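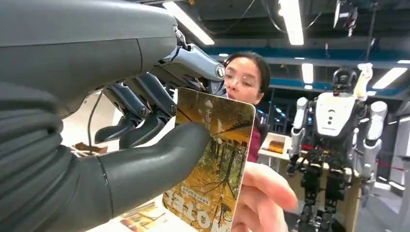
Falcão hand project: progress report to the Zulholm Fund
Jollau shared workshop, Pistham
Report date: Sat 1 February

Work since the last report

January went mostly on the card tasks. The grant plan lists 2 of them: taking a card from a person, and putting cards into a divided box. Both are now being run at the workshop with the hand on its arm.

The handover was the easier one to set up. A person holds out a card by one edge and the hand closes on the other edge with the thumb on one face and the fingers on the other. Our first closing routine moved all the fingers at the same speed, and the card twisted before the thumb got there. The thumb now moves first and stops short, then the fingers close onto it. We logged 50 handovers with the new routine and 4 drops. All of the drops were with cards held low and at a steep angle.

We use printed cards with rounded corners for this. Plain paper was too soft and gave us nothing useful.

Sorting box

The box is corrugated cardboard with thin cardboard partitions. We had planned to 3D print it and may still do so, but cardboard lets us move a divider the same evening we find out it is in the wrong place. The narrow slot at the front has been recut twice. Cards go in well when they are let go just above the lip. The back compartments are harder, as the fingers have to clear the center divider on the way down.

The gold cards are smaller than the handover ones and have to be picked up near a corner. Picking one up flat from the bare table is still unreliable. We have tried a thin foam mat under the cards and it helps, but the plan says bare table, so we are only counting runs without it. 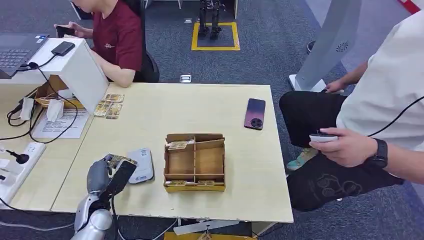

The hand holding a gold card at the corner of the table, with the sorting box in the middle.

Problems

Cable routing took more than 30 hours that we had not planned for. The wrist cable was catching at full rotation and has been moved to the outside of the forearm. Table space is also tight, with the laptop and chargers on the adjoining desk, and we have asked Jollau for a second power outlet on that side.

Spending

We are within budget on parts. The spare finger joints have been ordered and paid for. The line for printed parts is mostly unspent because of the cardboard box, and we would like to move that money to cables and connectors if Zulholm agrees.

Next period

Flat pickup from the bare table comes first. After that we will log the sorting task the same way as the handover and send both sets of results with the next report.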